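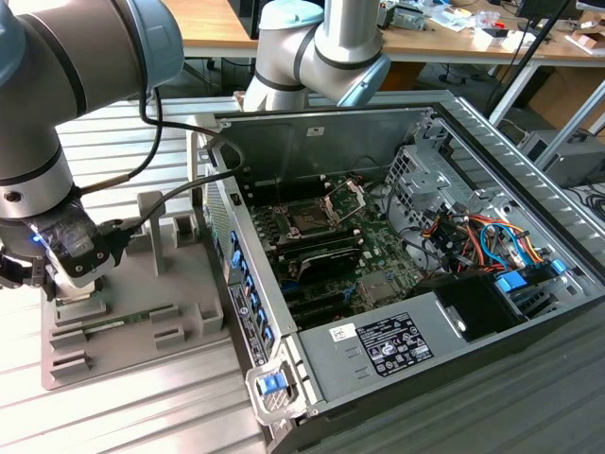 Figure 2.1 Tower case on its side with the side panel off. The memory slots and the open CPU socket are on the green board.

Chapter 2
Inside the Case

Lay the tower flat before you start. On its side, every part of the main board can be reached from above. The case used in this chapter is also the one in the Lellel parts list on page 18.

Find the socket first. It is the square opening near the middle of the board - the metal bracket around it lifts up when the lever is released. Do not touch the contacts.
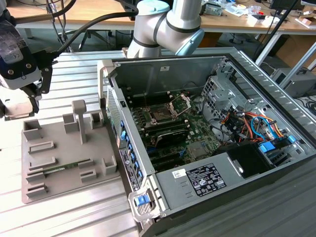 Figure 2.2 Open CPU socket, with the heatsink below it and the power supply along the lower part of the case.

Small parts get lost quickly. Give each one its own place outside the case and put it back there every time. Memory modules should be held by their edges.

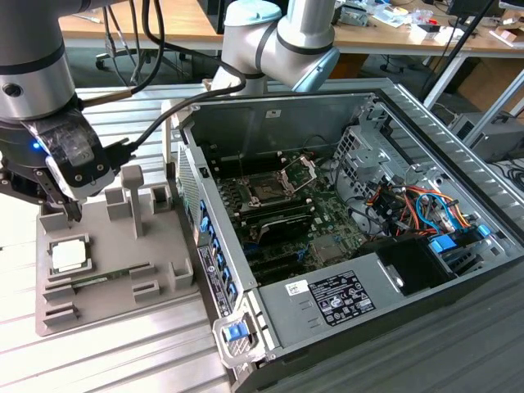

Figure 2.3 Fixture board to the left of the case. The white square CPU cover sits in its holder.

Read the cable section on page 40 before unplugging any drive. Exercise 2.1 covers the names of the parts.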